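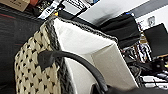
Basket weaving is the craft of shaping flexible material into containers, mats and furniture. It is among the oldest known crafts, though its early history is hard to trace: plant fibers rot quickly, and much of the evidence consists of impressions left in clay.

Materials

Traditional materials depend on what grows nearby. Willow is common in Europe, split oak and ash in eastern North America, and rattan and bamboo in Southeast Asia. Most plant materials are soaked before use so that they bend without cracking. Paper cord, cotton rope and synthetic fibers are also used, mainly for household storage.

Techniques

Four types of construction are usually recognized. In coiling, a bundle of fiber is wound in a spiral and each round is stitched to the one before it. Plaiting uses flat strips that cross over and under each other. In twining, two or more flexible weavers are twisted around upright stakes. Wickerwork passes a single weaver in and out of stiffer stakes — the method used for most willow baskets.

The rim, or border, holds the upper edge together. It may be made by bending down the ends of the stakes and weaving them into one another, or by lashing on a separate hoop or braid. Some baskets are also fitted with a cloth liner, which keeps small items from catching in the weave.

Regional example

The village of Chrysikopoulos was known for harvest baskets made of chestnut strips. At its height the trade employed 84 weavers, and a large workshop could turn out over 500 baskets in a season. Demand fell once plastic crates came into use. Ourania Tsolakis recorded the local patterns in a handbook published in 2000, which lists 19 named borders. Her former pupil Theano Pappas still teaches the craft there each February, when the strips are cut.

See also

Caning
Rope making
Wicker furniture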